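Inicio Manuales Repuestos Distribuidores Contacto

Estufa de leña Altum 12
Manual de instalación y uso
Sección 4. Primer encendido, carga diaria y limpieza

Si usted llegó a esta sección sin leer la 3 (conducto y sombrerete), vuelva. Ya sabemos que el conducto aburre y que el fuego es lo divertido. El conducto es también lo que separa una estufa de un ahumadero de truchas.

4.1 Antes de encender nada

1. Retire del interior el cartón, la bolsa de tornillos y este manual. El manual viaja en la cámara de combustión por decisión del departamento de embalaje, y cada invierno recibimos pedidos de reposición de personas que no miraron.

2. Compruebe que los ladrillos refractarios del fondo apoyan planos. En el transporte suelen levantarse de una esquina. Se acomodan con la mano, sin martillo.

3. Abra y cierre el registro de tiro. La palanca tiene recorrido corto y un tope a cada lado. Hacia la derecha, abierto. Hacia la izquierda, cerrado. En las unidades fabricadas antes de diciembre es al revés, y lleva una etiqueta amarilla que lo advierte. Si la etiqueta se cayó, mire la chapa dentro del conducto con una linterna y créale a la chapa.

4. Despeje el suelo delante de la puerta. La alfombra que quedaba tan bien tiene que mudarse.

PRECAUCIÓN. La distancia mínima a cualquier material combustible es la que figura en la placa trasera. Un sillón es material combustible. También lo es un perro dormido, aunque por lo general se aparta solo.

4.2 El curado

La pintura de la Altum 12 sale de fábrica seca y sin curar. Se cura con calor, en casa del cliente, con olor. No hay manera elegante de decirlo: la primera tarde su sala va a oler a taller de chapa. Abra las ventanas y no invite a nadie.

1. Haga un fuego pequeño de astillas. Pequeño quiere decir que le dé un poco de vergüenza.

2. Déjelo consumir por completo con la puerta entornada, apoyada en el pestillo y sin trabar. Quédese cerca mientras tanto.

3. Espere a que el cuerpo de la estufa esté frío al tacto.

4. Repita con un fuego mediano y la puerta cerrada.

5. Deje enfriar otra vez. Repita con una carga normal.

Nota. Entre un fuego y otro, no limpie la pintura con nada. En este punto está blanda y conserva fielmente la huella de cada dedo. En el salón de ventas de Insaurralde tenemos una estufa con la palma entera de un cliente, y ya no hay forma de venderla.

4.3 Encendido de todos los días

Hay dos escuelas: encender desde abajo, como se hizo siempre, y encender desde arriba, que es lo que recomendamos y lo que despierta discusiones en las sobremesas.

1. Abra el registro de tiro y la entrada de aire primario, los dos a fondo.

2. Coloque 2 leños gruesos en la base, paralelos, con un dedo de separación.

3. Encima, cruzados, leños más finos. Encima de éstos, astillas. Arriba de todo, la pastilla de encendido.

4. Encienda la pastilla y cierre la puerta.

5. No toque nada. Este paso es el que más cuesta. El fuego baja despacio, el vidrio se mantiene más limpio y usted queda sin tarea. Pieter Kramer, que diseñó la cámara de combustión, sostiene que la mitad de las consultas técnicas se resolverían con un mazo de cartas.

6. Cuando los leños gruesos hayan prendido, cierre el aire primario a la mitad.

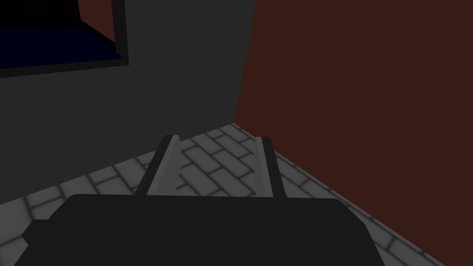 7. Con el fuego ya estable, lleve el registro de tiro a la posición intermedia. Si el vidrio empieza a oscurecerse por las esquinas, lo cerró de más. Ábralo un poco y espere antes de volver a corregir. La estufa responde con demora, como un adolescente, y el que insiste sólo consigue pasarse para el otro lado.

Nota sobre la leña. El rendimiento declarado se obtuvo con leña estacionada. La leña «casi seca» que vende su vecino es leña mojada con buena prensa. Golpee dos leños entre sí: si suenan a madera, sirven; si suenan a zapallo, guárdelos para el invierno que viene.

PRECAUCIÓN. No queme madera pintada, aglomerado, envases, cáscaras de naranja en cantidad ni correspondencia del banco con ventanilla plástica. No use alcohol, nafta ni querosén para encender. Este renglón figura en todos los manuales del mundo y, por lo que nos cuenta el servicio técnico, todavía no lo leyó bastante gente.

4.4 Recarga

1. Espere a tener un lecho de brasas parejo y sin llama alta.

2. Abra el registro de tiro a fondo y cuente hasta 12.

3. Abra la puerta despacio, primero una rendija, después el resto. El que la abre de golpe invita al humo a pasar al comedor.

4. Empareje las brasas con el atizador. Traiga las del fondo hacia adelante.

5. Coloque los leños con guante. La estufa trae uno solo, para mano derecha. Los zurdos pueden pedir el suyo al distribuidor con el código 1,745, sin cargo y con nuestras disculpas.

6. Cierre la puerta y trabe el pestillo. Cuando prenda la carga nueva, vuelva el registro a su posición.

No pase la línea grabada en los ladrillos laterales. Esa línea es el máximo. Hay quien la toma por una sugerencia del decorador.

4.5 Ceniza

La ceniza no se saca todos los días. Una capa fina en el fondo protege los ladrillos y ayuda a que las brasas duren la noche. Vacíe el cajón cuando la ceniza llegue al borde, y hágalo antes de que caiga por los costados, donde ninguna herramienta conocida la alcanza.

1. Espere a que la estufa esté apagada y fría.

2. Saque el cajón en posición horizontal, sin inclinarlo para ver cuánto hay. Hay mucha.

3. Vuelque el contenido en un balde metálico con tapa, fuera de la casa y sobre un suelo que no arda. Un deck arde.

4. Deje el balde tapado varios días antes de llevar la ceniza al jardín o a la basura.

PRECAUCIÓN. No use la aspiradora doméstica, ni siquiera «un segundito». Una brasa escondida en la ceniza sigue viva mucho después de lo que uno supone, y el filtro de la aspiradora es un excelente encendedor.

4.6 Vidrio

1. Con el vidrio frío, humedezca un papel de diario.

2. Pase el papel por la ceniza del cajón, que para esto es gratis y funciona.

3. Frote en círculos. Repase con un trapo seco.

Si prefiere un producto comprado, evite que chorree sobre la junta de la puerta. El limpiador endurece el cordón y después la puerta deja entrar aire por donde se le antoja. El cordón de repuesto Iseo se vende en rollo y se coloca según la sección 6. No sirve el hilo de matambre. Preguntaron.

4.7 Problemas frecuentes

Sale humo al abrir la puerta. Registro cerrado, conducto frío o campana de cocina encendida. La campana gana siempre. Apáguela o abra una ventana.

El fuego se apaga al cerrar la puerta. Aire primario cerrado o leña húmeda. Antes de llamar al servicio técnico, lea otra vez la nota sobre la leña.

La estufa hace ruidos metálicos al enfriarse. Es chapa que se contrae. No está por explotar ni se arrepiente de nada.

Gotea un líquido negro por la unión del conducto. Los tramos se montaron al revés. Vuelva a la sección 3, la que se salteó.

La sala no se calienta. Revise si alguien dejó abierta la puerta del pasillo. Si el ambiente tiene techo a dos aguas sin cielorraso, está calefaccionando las vigas, y las vigas están muy a gusto.

La sección 5 trata del deshollinado anual y de cómo convencer a alguien de subir al techo.

Comentarios de lectores

Graciela Ocampo, 26/03/2018
Tengo una de las viejas, con la palanca al revés y sin etiqueta. Estuve todo un invierno cerrando el tiro para encender. Mi marido decía que la estufa «tenía carácter». ¿Puedo pedir la etiqueta suelta?

Servicio Altum
Graciela, sí. Escríbanos por la página de contacto con el número de serie de la placa trasera y se la mandamos. Para el marido no tenemos repuesto.

tito_del_42
Lo de encender desde arriba lo probé para demostrarle a mi cuñado que era un disparate. Prendió bien. No se lo pienso contar.

M. Stustholm
En la 4.4 dice que el guante viene para mano derecha. A mí me vino izquierdo y soy diestro. Si algún zurdo quiere cambiar, yo encantado.

Rulo
¿La ceniza sirve para los tomates o les hace mal? El manual dice jardín pero no aclara.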